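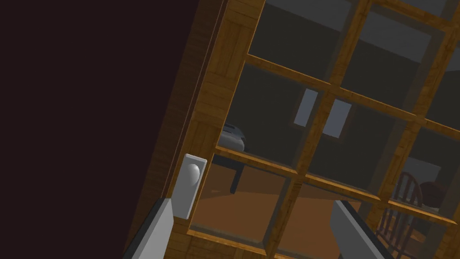

Glazed door with white handle plate

Himwood Holiday Cottages: frequently asked questions

What time can we arrive?
From four. The cleaners leave at five to four and do not care for an audience.

Is the house old?
The oldest part is 1655. The "new" wing is 1807, and still gets called that.

Can we bring the dog?
Up to 2 dogs, kept off the beds. We know about the beds.

Is there wifi?
Yes, in the kitchen. Elsewhere it's more of a rumour.

How much is the deposit?
£100, refunded within a week of you going home, less any lost keys.

Where is the nearest shop?
Kinsella, a short drive away. It shuts for lunch, at a time of its own choosing.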